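Demos für die Abtropfgitter-Aufgabe - wie viel Variation ist zu viel?

Geschrieben von ebbe_aasen, im März, 21:40 Uhr

Hallo zusammen, ich sammle gerade Teleop-Demos für unsere Geschirraufgabe (zwei Arme, Gitter rechts auf dem Tisch) und hänge an einer Grundsatzfrage. Bisher habe ich 56 Episoden, und langsam tut mir der Rücken weh! Mein Plan war, die Startpositionen jedes Mal kräftig zu ändern, also Gitter verschieben, Teile drehen, Reihenfolge tauschen. Oda meint, ich soll erst mal alles stehen lassen und 100 saubere Durchgänge machen. Was sagt ihr? Falls es hilft, so sieht es bei mir aus:
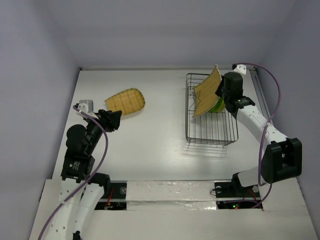
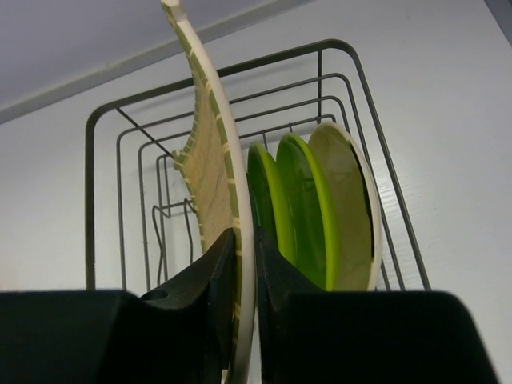

Beide Bilder aus derselben Sitzung, oben der ganze Tisch, unten die Sicht vom Handgelenk.

oda_s
Ich bleib dabei - erst stur, dann bunt. Wenn du bei 56 Episoden schon alles durcheinanderwürfelst, lernt dir das Modell von jeder Lage ein bisschen und von keiner genug. Bei Lemska haben wir das genau so verbockt und durften in Woche drei von vorn anfangen.

Alvar Haugland
Seh ich anders, sorry. Mit fester Startposition kriegst du eine Policy, die bei zwei Zentimetern Versatz danebengreift. Ich würde von Anfang an variieren, aber in kleinen Schritten: 8 Positionen fürs Gitter, auf dem Tisch mit Klebeband markiert, und die der Reihe nach abfahren.

anayeli_e
Mir macht eher die Handgelenkkamera Sorgen. Auf dem zweiten Bild verdeckt der rechte Finger die unteren Enden von allen drei Tellern bzw. Schalen, die rechts im Gitter stehen. Woher soll das Modell da wissen, wo noch Platz ist? Schneidest du die feste Kamera mit?

ebbe_aasen
Ja klar, die läuft immer mit, plus beide Handgelenke. Aber guter Punkt, ich hab beim Steuern selbst ständig auf die feste Kamera geschielt.

faisal.n
Noch was anderes: wirf die verpatzten Versuche nicht weg! Ich hatte etwa 11 Episoden, in denen ich nachgreifen musste, und gerade die haben bei mir am meisten gebracht.

oda_s
Nachgreifen ja, runterfallen lassen nein. Bitte getrennt labeln, sonst suchst du dich später dumm und dämlich.

ebbe_aasen
Okay, ich versuch's mit Alvars Klebeband und melde mich, wenn die 100 voll sind. Oda, nicht böse sein :)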